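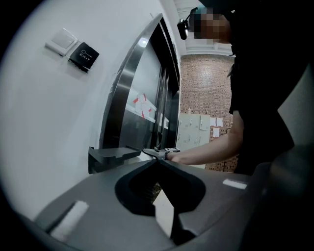
Drovoder Hand-Held Gripper Kit

The Drovoder is a two-handed kit for recording manipulation data without a robot in the room. The operator holds one gripper in each hand, wears a camera on the head and does the job the way it would normally be done. The recordings are then used to train arms fitted with matching fingers.

Cledlow has sold the kit since October, as a pair only. We don't supply single grippers, except as replacements for registered kits.

What it's for

Most buyers use it for short household and building tasks: picking things up off a floor, opening doors, restocking a washroom. A typical take runs well under a minute, and the timer display is there so the operator can keep takes to a similar length.

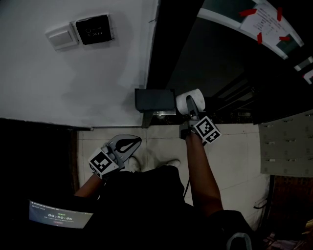 Marker cubes come fitted and should stay on the grippers between sessions. If one is knocked loose, stop and recalibrate before recording again. The routine takes 2 minutes and is in the printed guide.

Specifications

Recording time per charge: almost 240 minutes
Rated finger cycles before pad replacement: 2,000
Calibration: printed target, supplied
Warranty: 33 months, pads not included

Finger pads are a wear part. Order them from the spares page by kit serial number. The older Ultlow pads do not fit.

Training and support

Setup training is run by Krisztina Szilágyi at our Dumlao office and covers calibration, cable routing and checking a recording before upload. Two places are included with each kit. Remote sessions can be booked if you can't travel, but you will need your kit charged and your own laptop on the call.

Orders ship in the carry case with chargers for both grippers. For quotes on more than one kit, use the contact form and tell us which arm you plan to train.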